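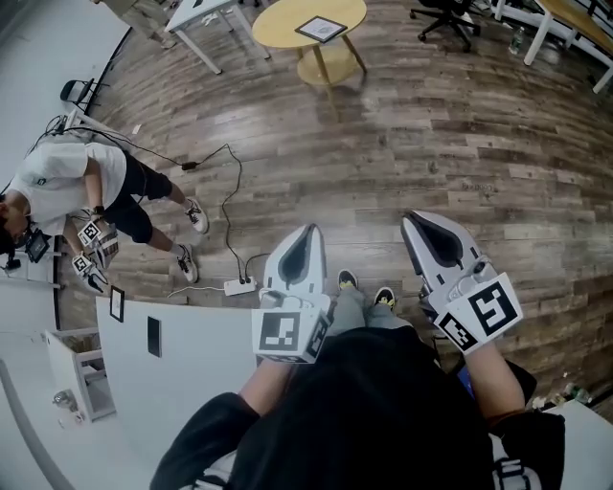 The Korndale Stellelon is a full-length replacement insole sold for people who stand on hard floors for most of a shift. It is a two-layer part: a dense foam base with a molded heel cup, and a thinner open-cell top sheet under a woven cover. Fit is the first thing to check. In a black shoe with yellow accents and a pale toe edge, the color of the cover hardly matters, but the thickness at the toe does. The Stellelon is cut to a blunt outline at the front and has to be trimmed for any shoe with a narrower toe. Guide lines are printed on the underside at half-size steps. They were accurate on the left insole of my pair and slightly long on the right.

I bought two pairs at retail, one for myself and one for Ebuka Obi, who works the same counter and is a good deal heavier than I am. Both of us removed the factory insole first. The instruction sheet allows the Stellelon to be laid over the existing one, but this raises the heel far enough that it slips on stairs, and I would ignore that option.

Test period was 52 working days on sealed concrete with no mat. At intervals I pulled the insoles, let them sit overnight, and measured thickness at the heel center and under the ball of the foot with a dial caliper. My pair lost 13 percent at the heel by the end, most of it early on. The forefoot changed very little. Ebuka's pair lost 22 percent at the heel, and the edge of the cup had begun to roll inward on the outer side. He still preferred it to what he had before.
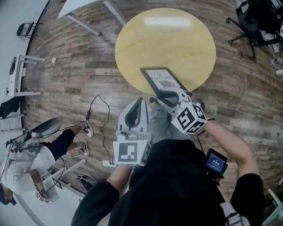
Step counts came from a pedometer on the belt, reset each morning. A typical day at the counter was nearly 3000 steps, so this is mainly a standing test and says little about walking. Anyone covering a warehouse should expect faster wear than I saw.

Comfort is harder to put a number on. The heel cup holds well and I noticed less soreness in the last two hours of the day. Arch support is low. The shape is there when the insole is out of the shoe, but the foam gives under load and by midweek of the second week I could no longer feel it. People with high arches should look at the Tornden, which has a stiff plastic shank under the arch and costs a little more. I wore the Tornden last October and found it too hard at the heel, so the choice depends on where your feet hurt.

The cover handles moisture well. It dries overnight with the insole out and standing on edge. Left in the shoe, it was still damp the next morning. Hand washing in cool water did no harm. One corner of the cover lifted at the toe after trimming and I reattached it with contact cement, which has held.

The Ojo gel insole is cheaper and feels softer in the store. I tried it for one shift. It moved forward in the shoe and the gel bunched under the toes, and I did not test it further.

Pros: heel cup, washable cover, clear trim lines.
Cons: weak arch, some compression under heavier users, cover adhesive at the toe.

Recommended for standing work in a roomy shoe. Replace when the heel looks visibly thinner than the forefoot.

Posted 18 Aug 2006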